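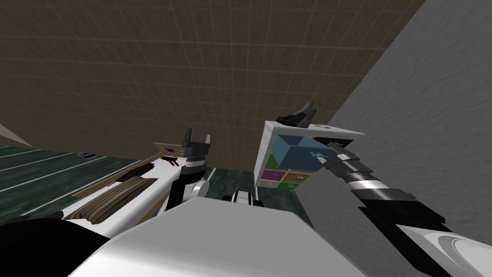 Hamann Two-Arm Bench Unit

Two arms, one torso, no opinions about the radio. The Hamann is sold by Grutico for small workshops and packing rooms where somebody spends most of the day moving parts from a counter to a cabinet and has begun to say so out loud.

Each arm carries a fingered gripper. One can reach over the counter while the other is at the shelves, a trick your staff can also do, though not for a whole shift and not without sighing.

What it changes for your people

Less than the brochure from our competitors would have you think. At the Treltel workshop in Nallholm the unit took over sorting and shelving in January. The bench crew kept their jobs and lost their least favorite part of them. They now check finished work, deal with the odd pieces, and argue with the label printer, which remains beyond the reach of automation.

Expect the first 9 days to be slower than doing it by hand. People will stand and watch. Let them. By the second month they will be walking past it with coffee, and somebody will have given it a name we can't print.

Teaching a new task

Tasks are tried out on screen first, in a simulated room with your own counter and cubbies drawn in. Mistakes made there cost nothing and don't need sweeping up. The person who does the job now should be the one who sets it up. Managers may attend if they keep their hands in their pockets.

In the crate

Torso with two arms
Two grippers, fitted
Spare finger pads, 50
Setup software, seats for five people
Printed manual, which you will read in month three

Service is due every 3,000 hours. The unit does not remind you politely.

Orders placed before April 9, 2018 ship with the old manual. The new one has an index.

This site uses cookies to remember your settings. By continuing to browse you accept our use of cookies. Accept | Learn more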